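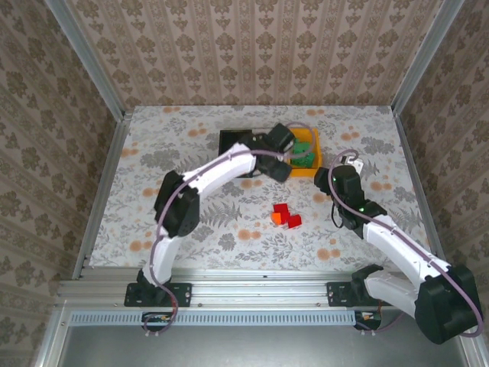
Friday, finally sorting the blocks. Greens go in the orange bin, that part's easy. The reds I keep changing my mind about – black tray or a bin of their own? Fikre votes tray. Fikre doesn't have to pick them up.

Got the fern cloth down too, the one with the little peach dots. Ordered it from Hatbridge in June, 139 with shipping, which hurt a bit. But I like it with the damask. Pattern on pattern, my sister says it's too much. Fine. She has gray walls and a gray couch.

Wallpaper is holding up by the way, for those who asked. Two rolls, one evening, a lot of paste in my hair. I'd do it agian.

Still need to find a lid for the bin. Enberg had one for 95 and no, I am not paying 95 for a lid. Will try the Jollura outlet next week if I get out of work before they close.

Ok dinner's burning, more later. If anyone has a spare lid, any color, mesage me.

– Feven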